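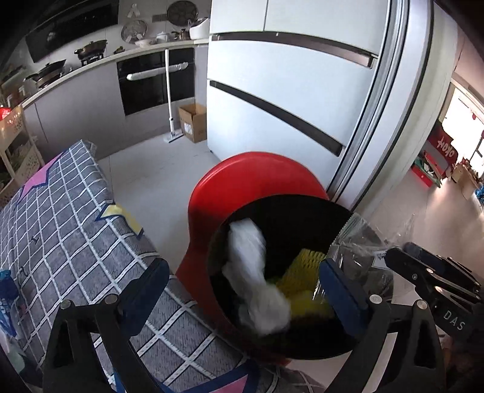

Grikside Witness Support Project
Progress report to the Kassab Fund, second half of the grant year
Prepared by Jairo Grajales, project lead

Dear friends at the Fund,

Thank you for your patience with this one. I had promised it for the start of November, and then the trial in the bus station stabbing was moved up on the calendar and most of us spent that stretch at the courthouse. I will try to make up for the delay by being thorough, and I apologize in advance if I go on a bit.

Where we are

When we last wrote, we were still working mainly by phone and had only just been given permission to meet people inside the courthouse. That permission has made more difference than anything else this year. We now have the use of the small waiting room on the second floor, the one across from the clerk's window, and witnesses can sit there until they are called. Before, they waited on the benches in the main hallway, often a few feet from the defendant's family, and more than one person told us afterward that the hallway was harder than the testimony.

Since the last report we have supported 41 people who saw or were hurt in a violent crime in the city. Most were bystanders: shoppers, a delivery driver, a couple on their way home from dinner, the night clerk at a gas station. We mention this because our original proposal to you talked mostly about victims and their families, and we want to be open that the work has shifted. Victims in Grikside already have an advocate through the prosecutor's office, and she is very good. The people who happened to be standing nearby had no one to call, and they are the ones who keep finding their way to us.

The bus station case

Some of you will have followed this in the news. A man with a knife attacked passengers on the lower platform during the evening rush, and 3 of them were wounded. All have since left the hospital. The police took statements from a great many people that night, and the prosecutor later asked 7 of those witnesses to testify. We worked with every one who wanted us, which in the end was all but one, and he has our number.

What this looked like in practice was pretty ordinary. We explained where to park and which door to use. We sat with people while they read over their own statements, which can be a strange experience when months have gone by and you remember the color of the bag on the ground differently from the way you told it to the officer. We never discuss the content of anyone's testimony, and our staff have all been trained on where that line is. If a witness is worried about a mismatch, we tell them to raise it with the prosecutor, and if they like we walk down the hall with them to do it.

One woman had been getting messages from strangers after a video from the platform went around online with her face in it. She was close to not coming. We helped her report the messages, and the detective assigned to the case was kind enough to call her back the same afternoon. She did testify. She has said I may share with you that she slept badly for a week before and then slept for most of the following weekend, and that she is glad she went.

I should add that the verdict is not in as I write, and nothing in this report should be taken as a comment on the case itself.

Training and the phone line

The evening phone line is now covered until 10 p.m., which was our goal for the year. We trained 20 new listeners over the spring and summer, using the Fititz course that you helped us buy. It is a good course, a little heavy on role play for some tastes (mine included), but people came out of it noticeably calmer on the phone. A few have moved away or taken on second jobs, and we expect to run the course again after the holidays.

The slow part has been interpreting. We can usually find a Spanish speaker quickly, and I can fill in myself when I have to. For Arabic, Dari and Haitian Creole we depend on a telephone service, and the waits in the evening can be long. After the bus station attack there was a lot of ugly talk in town about where the suspect was born, and we heard from several immigrant families who were afraid to be seen coming to the courthouse at all, even though they were witnesses and had done exactly what was asked of them. I would dearly like to be able to answer those calls in the caller's own language on the first try. We are talking with the Zosilier Language Center about sharing an interpreter two evenings each week, and I hope to have something firm for you by the next report.

Working with the press

We had not planned on this, but reporters began calling us to ask for witnesses. Our answer is always no, politely. We did write a one-page sheet for witnesses on what to do if a reporter comes to the door: you may talk, you may decline, you may ask for a card and think about it, and you may want to speak to the prosecutor first if you expect to testify. The local paper asked for a copy and has been more careful since, and we are grateful to the editor there.

Money

Spending is on track except for two lines. Transportation ran over, mostly cab fares for witnesses who did not want to take the bus for reasons you will understand. Printing came in under, and we would like your permission to move the difference across. Almost all of the training money has been spent, as planned. The full budget sheet is attached separately.

What comes next

We will be in court through the end of the trial and then on the phone with those same witnesses for some time afterward. The courthouse has asked whether we could cover family court as well, and I have told them we cannot promise that with the staff we have. I would welcome a conversation about it whenever you have a free hour, and you are always welcome to visit. Please call ahead so I can get your names to the security desk.

With warm thanks,
Jairo Grajales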